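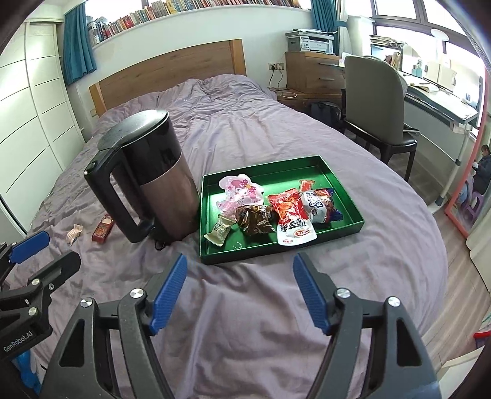

Kettle and snack tray, bed level. The books are watching.

1/ Some of you asked me how I live in one room without a kitchen of my own. So I make a small thread about my tea corner. My tea corner is the bed. Please do not tell my mother.

2/ I moved to Volham in April. The shared kitchen is 2 floors down and it closes at 10 in the evening. I drink my tea at 11. You see the problem.

3/ First I tried to keep the kettle on the floor. I kicked it. Then on the bookshelf under the window, but steam and paper are not good friends, and I have carried these books through 4 apartments already. I will not lose them to chamomile.

4/ Rule number one of the bed: I never boil water there. The kettle boils on the desk, on a flat surface. It comes to the bed only when it is empty, when I clear the desk and sort everything before the evening. A duvet is too soft for a kettle with hot water inside. I want to be very clear about this, my cousin already wrote me a long message.

5/ The tray is the best thing I bought this year. Green, shallow, with low walls, from the secondhand shop in Bronddale. I paid 14 for it and the lady wanted to give me also a lamp. Before the tray, I was finding candy under my pillow. Now it all lives inside the walls, or almost all. 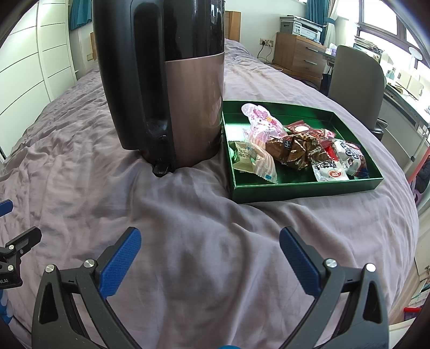 The tray from closer. Brown packets with the wheat are in the middle, where I can reach them.

6/ Unnur Briem asked what is in the tray. It is a mix. I buy small wrapped things one by one and I put them together, so I don't eat a whole big bag in one sitting. This is the theory. In practice I eat small things one by one until the tray is light.

7/ The crumbs. Yes, I know. I take the tray to the sink and I wash it with warm water and a little soap, and I dry it with a towel. If you only wipe it, the crumbs go to the corners and stay there like they pay rent.

8/ For the cord: I used to wrap it tight around the kettle, but my neighbor said it is bad for the cable. Now I make a loose loop and close it with a bread clip. When I remember.

9/ Next I want a small side table with wheels, so the bed can be a bed again. I saw one that is narrow enough to go beside the wardrobe. If somebody in Volham sells such a table, please write to me. I can come in the evening and carry it home myself.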